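Work and Automation, Handout 4
Packing by hand, packing by gripper: what changes for the people on the line

Welcome back! Last time we looked at warehouses where the big machines came first and the staff were fitted in around them. This week is my favourite topic of the whole module, because we get down to the level of fingers. Please read this before the seminar and bring your own notes on a job you have done with your hands, paid or unpaid.

1. The workplace

Our case is Inano, a packing firm in Drolldale that makes up mixed orders for small shops. There are 16 people on the packing floor. Most of what they handle comes in bags: snacks, sachets, refills, bits of hardware. For years the firm automated everything except the handling itself. Labels, weighing, conveyor speed, stock counts — all of that went over to machines, and the picking up and putting down stayed with people.

Wellington Bastos leads the packing floor and was kind enough to let me sit with his team in January. He started there as a packer, and it shows in how he talks about the work. When I asked him what was hard about the job, he didn't mention weight or speed. "Bags," he said. "A box tells you where its edges are. A bag makes you guess every time."

2. Why a bag is such a wonderful problem

Think about what your hand does when you lift a thin plastic bag with something in it. You feel for a place where there is only film. You pinch. You let the contents settle, and you tighten your grip a little if it starts to slide. You do all this while talking to somebody else!

A machine has to get each of those steps from somewhere. Clear film is hard for a camera, as it catches the light and bends whatever is behind it, so printed packets inside the bag look smeared and shifted. The shape also changes as soon as you touch it. A program that stores "the shape of the item" is out of date the moment the fingers close.

One way round this is to let people do the teaching. A worker holds a gripper in the hand and does the job with it, and a camera on the tool records what the fingers meet. In the view below, the toothed pad has hold of the film low down, and the plastic bulges out on one side above the grip. Look at how much creasing there is, and ask yourself which of those folds you would trust.

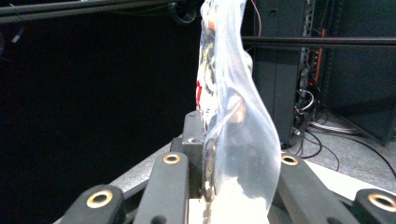
3. What changes for the people

Now to the part I most want us to argue about. Inano tried the hand-held tools for one season, under a project called Fastent. The packers who took part did 3 sessions a week, and these things came up again and again in my conversations with them.

Knowing becomes visible. Packers who had never been asked how they did their work were suddenly being asked all day. Several enjoyed this very much. One told me she had been pinching bags near the base for years and had never noticed until she had to do it with a tool.

The pace is different. Working through a gripper is slower than working with bare fingers, and a shift target written for hands makes no sense for it. Wellington had the targets lifted for the sessions, and he had to ask twice.

The body notices. Holding a tool is a different load on the wrist and thumb. The team settled on breaks every half hour, which they chose themselves.

Pay and credit lag behind. Is a packer who demonstrates a task still a packer, or also a trainer? The contracts at Inano had no word for it when I visited. I find this question really exciting, and I don't have a settled answer.

4. A useful term

Appiah, the course reader, uses "handing over" for the stage when a skill is being moved from a person to a machine but the person is still needed to do it. See chapter 5. Note that handing over can last a very long time, and that it can stop halfway — with machines taking the easy bags and people getting all the awkward ones. Would you want that job? Some of Wellington's team said yes straight away, for the variety. Others said it would wear them out.

5. For the seminar

Pick up a thin bag at home and move it from one place to another, slowly. Write down every decision your fingers make.

Then do it again with kitchen tongs and note what you had to change.

Read chapter 5 of Appiah, and come ready to say who at Inano you think should own the recordings. Groups as before, same room.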